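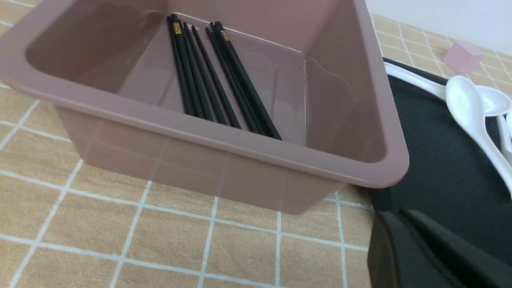 Black chopsticks in a rectangular pink basin, dark tray alongside.

The case against the compartment tray

Most kitchens store long utensils in a molded tray with fixed slots. I think this is the wrong default for chopsticks, and I would replace it with a plain rectangular basin.

The argument starts with dimensions. A slotted tray is designed around forks, knives and spoons. Chopsticks are usually longer than all three, so they go in the one full-length channel at the side or front, where they stack on top of each other and cross. To take out a matched pair you lift the whole pile. The tray has partitions, but for this item the partitions do no work.

A basin has a flat floor and no partitions. Chopsticks laid on the diagonal gain length over the same footprint, so a smaller container will hold them. Sloped walls let the ends rest against the side, which leaves a gap for the fingers underneath. A rolled rim gives a grip when the basin is carried to the table, and rounded corners wipe clean in one pass of a cloth. The corners of a slotted tray need a brush.

The usual objection is that loose items in an open container become disordered. They do, slightly. In the shared kitchen at Umville, where I kept the supply list for 12 months, we ran slotted trays in one half of the room and basins in the other. The basins looked worse by evening. They were also emptied, rinsed and put back more often, and I would take that trade. A tray that looks orderly can go a whole season without being lifted out of its drawer. When I lifted ours in September, the channels held crumbs and a film of oil.

Square-sided chopsticks suit the basin better than round ones. They stay where they are put, and a group laid parallel holds its direction until the basin is moved. A metallic band near the upper end helps further, as it shows at a glance which way each stick is facing. If all the bands are at one end, the tips are together at the other and nobody has to touch them.

Halliday sells a drawer insert for chopsticks at 38 dollars. It is well made, and it fits one drawer size. Lultport lists a version with a lid, which traps moisture unless the contents are fully dry. A plain plastic basin costs a fraction of either and can be used for rinsing rice when the chopsticks are elsewhere.

I would keep the flat tray for carrying bowls and leave storage to the basin. Scratches on the inner walls are cosmetic. Replace the basin when the rim cracks.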